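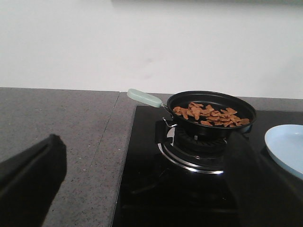 Small pan on the gas burner, handle turned in over the counter.

I cook on a black glass gas cooktop and I love how it looks for maybe ten minutes after I wipe it. Then I fry one egg! So these are the things I do now, after a lot of streaks and one bad scratch.

Let the glass cool all the way first. Spray the cloth, never the cooktop, or the cleaner runs under the burner rings and you'll be smelling it at dinner. I go over it with a drop of dish soap in warm water, then plain water, then a dry microfiber – the dry one is what gets rid of the streaks.

Burner caps come off once a week and soak in the sink while I have my coffee. Dry them really well before they go back (a damp cap makes my burner click and click and never light).

With a little nonstick pan I keep the flame low and inside the bottom of the pan, and I turn the handle away from the front edge. No scouring pads on it, either.

If your counter has a seam, run an old toothbrush along it. Crumbs love a seam.

Last updated August 29, 2023

Comments

Yareli Pacheco: The clicking!! Mine did that all of June. Dried the caps in a warm oven and it quit.

Uriel Zamudio: Does vinegar work on the glass?

Abundio Beltrán: Uriel, I use it half and half with water. Fine so far.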